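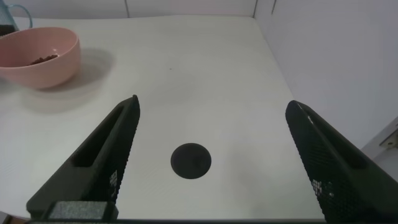
Vol. 14, p. 179

Figure 3. Two black gripper fingers held wide apart over a white tabletop.

4.2 Does title sponsorship pay?

The claim most often made for title sponsorship in golf is that naming a tournament lifts awareness of the sponsor. Our data give weak support to this at best. We surveyed 200 spectators at the Prestovmont Open in November, on the final afternoon. When asked without prompts who sponsored the event, 13 percent gave the correct answer, Cakier. Nearly as many named Prevside, whose contract had ended two seasons earlier.

Prevside's own report counted every mention of its name in print as "exposure" and priced it at advertising rates. We see no good reason to accept that method. A name in a results table is easily skipped, and the report has no comparison group. It also leaves out the cost of hospitality, which in the Stoyanova Cup accounts was larger than the fee itself.

Recall did rise among spectators who had attended for three years or more. This could mean that sponsorship works slowly. It could also mean that regular visitors follow golf closely and would know the sponsor of any event. Our survey cannot separate the two, and we doubt that the earlier studies, which asked only ticket holders, could do so either.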